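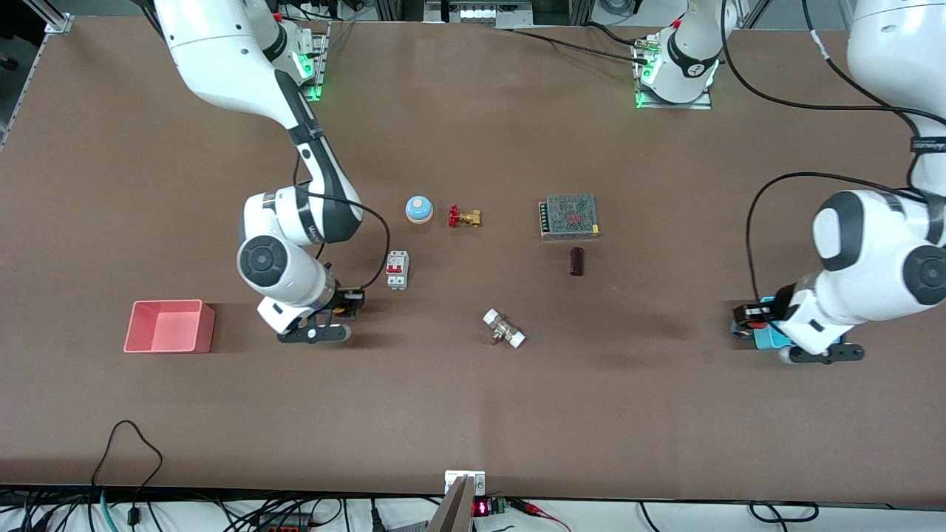 Page 3 of 7

Travel > Pilgrimages and Retreats

Group pilgrimage vs. going on my own – deposit due soon

Posted by plainpew, 2018-03-10

My parish is joining a pilgrimage to Italy in June, run by a company called Grarell Journeys. The price is $2,980 per person, double occupancy, and the deposit is due at the end of the month. I have never been on a group trip of any kind. I am in my fifties, single, and I would be sharing a room with another woman from the parish I know only by sight.

The itinerary has Mass every day, three nights in Rome, two in Assisi, and the rest split between Orvieto and Siena. Lunches are not included. There is a chaplain, a priest from Stotton, which is the next town over from us.

My concerns are these. I like to sit in a church for a long time and I am afraid of being herded in and out. I also don't know whether the price is fair. A friend thinks I could do the same places by train for a lot less. On the other hand I don't speak Italian and I would be glad to have the sacraments taken care of without looking up Mass times in every town.

Has anyone used Grarell? And if you have done it both ways, which did you get more out of?

3 replies

bustamante_choir
Member, Bustamante

I went with Grarell to Portugal and Spain, not Italy, so take this with that in mind. The organization was good. Buses came on time, the hotels were clean and plain, and the guide stayed with us the whole way. Daily Mass was really daily, including the travel days. One was at six in the morning in a hotel conference room, but we had it.

You are right to ask about time. On a bus trip the schedule belongs to the bus. We had forty minutes in one shrine where I would have liked a whole afternoon. What saved it for me was the evenings. After supper there was nothing planned, and if the hotel was close to a church that stayed open I went back by myself. So before you pay, ask for the names of the hotels, or at least the neighborhoods. In Rome a hotel out past the ring road is a very different trip from one you can walk from. In Assisi ask if you will be up in the old town or down by Santa Maria degli Angeli. Either one is fine, but the old town is uphill from there and you will want to know that when you pack shoes.

Things to get in writing:

Is airfare in the price, and from which airport
Are tips for the guide and driver included
What happens to your deposit if you cancel, and up to what date
What happens if the group does not fill
The cost of a single room

The last one matters. I paid the extra for my own room and did not regret it. I pray out loud in the morning and I would not have done it with someone asleep in the next bed. If you can't afford it, talk to your roommate ahead of time about when each of you goes to bed and gets up.

I don't think your friend is wrong that trains would be cheaper. The fast trains between the big cities are easy. Assisi is slower and the station is down on the plain, so you take a bus or taxi from there.

heltar
Member

Go on your own. Groups are too much talking. I did Rome and Assisi by myself with a backpack and stayed in convents, which are cheap and quiet. Some have a curfew so check. You don't need Italian.

oldmissal
Moderator

I have done both and would not say one is better for everybody.

Alone, I spent more time on tickets, meals and finding the right door than I had planned for. I also missed Mass one day because the times posted were for the winter. But I did get a full morning in San Damiano, and I still think about it. With a group I had less silence and more company, and the company turned out to matter more than I expected. The homilies followed the places we were visiting, so one day built on another. We said the rosary on the bus – I was not looking forward to that, and by the end of the week I was.

If this is your first trip overseas, I would lean toward the group. You could also ask Grarell whether they will let you fly home a few days later than the others. Many companies allow it for a change fee if you ask before the tickets are issued. Then you could stay on in Rome and sit as long as you like.

One more point. Write to the chaplain now. He can tell you how he means to run the days, whether there will be time for confession, and whether he plans any quiet time. If he hasn't planned any, a letter from you might put it on his list.

I can't speak to the price. Call a second company and ask for a quote on the same cities and the same month, with lunches left out so the two match.

Previous page | Next page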